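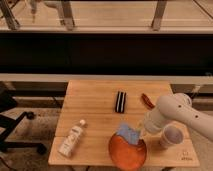 Bilville Shared Workshop
Arm build group, minutes of the January meeting

Start 7:10 p.m., in the main room. Last month's minutes were read and accepted with one correction: the spare power supply belongs to the workshop and should be listed that way.

1. Table task

The group went over the tabletop setup. The objects in use are the orange plate, the white bottle, the paper cup, the small striped item and something light blue and soft on the plate. The arm works from the right side of the table. Agreed to keep this set of objects until the pick routine is finished. Requests to add cutlery and a glass jar were put off.

The bottle stays on its side for now. A second bottle standing up was suggested and will be looked at in the spring.

2. Wuka controller

The Wuka board has been running the new motion code for two weeks. It still drops its connection after a long idle period. Restarting the board clears it, but the arm then has to be homed again, and that takes 4 minutes each time. Members who work alone in the evening find this a nuisance. One member offered to write a keep-alive message into the loop. Accepted. To be tried on the bench before it goes on the arm.

The shoulder speed limit stays at 20 percent for anyone who has not done the safety session. The limit is set in the startup file and should not be changed from the console.

3. Paper cup

Discussion of how the arm should handle the cup. The present grip closes to a fixed width, which suits the bottle and is too tight for paper. Two proposals were heard: a separate width for each object, or a soft pad on the fingers with one lower force for everything. The group preferred separate widths as a first step, because the code for it is mostly written. Pads can be added later without undoing anything.

It was also agreed that the cup should be tested in two positions, upright and on its side with the mouth pointing away from the front edge of the table. Approaches for the two will be stored as separate files. Please name them clearly. There are already three files called "test".

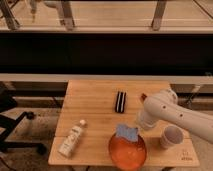
Could the sideways approach come in from above and close across the body of the cup, well clear of the rim? The point was put to the meeting in a note from a member who could not attend, and it was added that the rim is the stiffest part and tends to kick the cup away when a finger touches it first. The meeting agreed to try it. If it works, the rim approach will be dropped.

4. Money

The balance for the arm project is $400. Peeters has quoted for a replacement cable set and a second emergency stop button. The quote is within the balance, but shipping was not included and has to be confirmed. Purchase approved up to $150 in total. Anything above that comes back to the meeting.

The Umov grant form is nearly done. It asks for a parts list and a short statement on who may use the arm. The parts list is finished. The statement still needs a paragraph on supervision of members under 18.

5. Other business

Keep the office chair away from the left side of the table while the arm is powered.

The log book has gaps. Write down the start time, the end time and any fault, even a small one.

Actions
Keep-alive message for the Wuka board: bench trial before the next meeting.
Grip widths for bottle and cup: first version in the shared folder.
Peeters: ask for the shipping cost.
Umov form: supervision paragraph.

Meeting closed 8:25 p.m. Next meeting in February, same room.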